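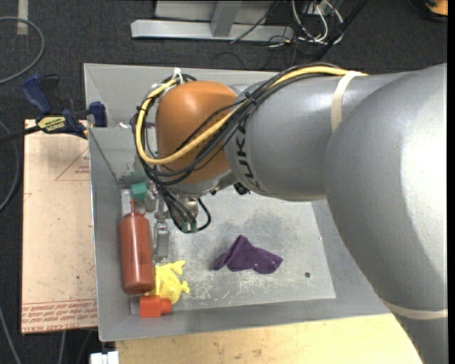 Gospel singles are now released with the singing already corrected, and I would like to argue against it. When a new song arrives from one of our young artists, I know before the first verse that each note will stand exactly in its middle, that each breath has been removed, and that the choir behind the singer will be one voice copied many times. I am not an enemy of machines. The big grey arm at the top of the page, with KUKA written along it and the black cables bent around its orange-brown wrist, is a fine piece of work, and if somebody needs the same movement made many times in the same way I would recommend such an arm without hesitation. But I do not want the same movement from a person who is singing to God about what happened to her. I want to hear where she is tired and where she becomes suddenly strong.

I came to gospel music late, and in a language which is not mine. In the town of Homov, where I have lived for eleven years, the church near the bus station had a choir that rehearsed with the door open, and I used to stand outside with my shopping. I did not understand half of the words. I understood the altos very well. They came in slightly after everybody else, always, and they leaned on the low notes as one leans on a kitchen table after a long day. Later I joined, and I learned that the choir leader had tried for years to make them come in on time and then had stopped trying. When I hear that same song in a clean recording, with the altos in the correct place, I find it difficult to recognise.

The argument for correction is well known to me, because I hear it after each rehearsal. A young singer wants to be played beside the large names. The large names are corrected, so an uncorrected song sounds poor next to them, and the listener moves on after a few seconds. Coltar, the small label which releases most of the gospel from our region, says this openly to anyone who sends a recording. They have a sheet of requirements, two pages long, and the first requirement is that the lead vocal must be tuned before they will listen. I have read this sheet several times. It is polite and clear, and it has no line about whether the singer should believe what she sings, although I accept that this would be hard to write on a sheet.

I take the argument seriously. It costs money to record, and for most of these artists it is their own money, saved from other work. If a little software makes the difference between a song that is heard and a song that stays on the phone of the singer's aunt, who am I to say that they should refuse it? I have a salary which does not depend on my voice, and this is fortunate for me and for my landlord.

Still, I have looked at what the correction brings, at least in the cases near to me. Our own choir made a single last February with the Godard studio. The engineer there is skilful and patient, and he did to us what he does to all. He moved the altos to the beat. He made the solo straight, like a shirt after ironing. We were proud and we sent it to all our relations. After the first month it had been played 1,923 times, and for us this was a large number. Then it stopped. I asked people in the congregation which part they liked, and they said that it was very professional. No person mentioned a line of the song.

In the same season one of our members recorded us by telephone at a funeral. The sound is bad. There is a child asking for water during the second verse, and the organ is too loud because the organ is always too loud in that building. The solo cracks on the highest note and the soloist stops, and for perhaps four seconds there is only the choir, holding the chord and waiting for her, and then she comes back in a different place in the melody. I cannot tell you how many people have listened to it, as it is passed from hand to hand and is not counted by any service. I can tell you that strangers have asked me for it. A nurse whom I met on a train had it already.

Somebody will say that I compare a funeral with a studio, and that any recording from a funeral will move people. This is fair. So I will take another case, where no one had died. Each spring there is a gospel evening at the Serrano, our concert hall, which has 534 seats and is full on that evening and almost no other. Two years ago the organisers began to ask the groups to sing over a prepared track, with the choir voices already in it. The reason was practical – there is little time between the groups, and microphones for a whole choir are slow to arrange. The first year with tracks was punctual. We were at home by ten o'clock. But the people in the hall did not stand up. They are people who stand up easily, I have seen them stand for the announcement of the car park closing time. With a track the song ends when the track ends. If the people want the chorus again, they cannot have it, and after two or three songs they have understood this and stop asking with their hands and their feet.

For me this is the centre of the matter. Gospel, as I learned it in that draughty room, is made with a question open in it. The leader does not know how many times we will go round. She looks at us, she looks at the benches, she lifts one finger and we go again. A corrected recording is a different thing from that, and perhaps it should be. A record has always been a different thing. The old records that I love were also prepared, with several attempts and with the best attempt chosen. My complaint is that the attempt itself is now taken away, and then the live singing is asked to imitate what is left.

I notice it most in the young ones in our choir. They have wonderful ears, much better than mine. They can hear that a note is a few hairs under the pitch, and they are ashamed of it. One of them would not sing the solo at Easter because on the recording of the same song the lead singer holds a note for eleven seconds without any shake, and she could manage it only for seven. I told her that the woman on the recording very probably could manage only seven also. She looked at me as if I had said something unkind about the woman.

What would I propose? I do not want a rule, and I would not follow it if somebody made one. I would like Coltar to strike the first line from its sheet, or to put it last. I would like the studios to offer the singer both versions and let her take them home for one night before she decides. I think that many would still choose the tuned one, and I would have no quarrel with them. And I would like the Serrano to let one group in each evening sing without a track, even if it means that we reach our beds around midnight.

As for us, we go into the studio again after the summer. We have voted about the altos. The vote was close and I was on the side which won, by one, and the choir leader has told the engineer to leave them where they are. He has asked us to sign a paper saying that the delay is our own wish. The song we have chosen is a slow one, at 94 beats in the minute if you believe the page, though we have never yet finished it at the speed at which we began.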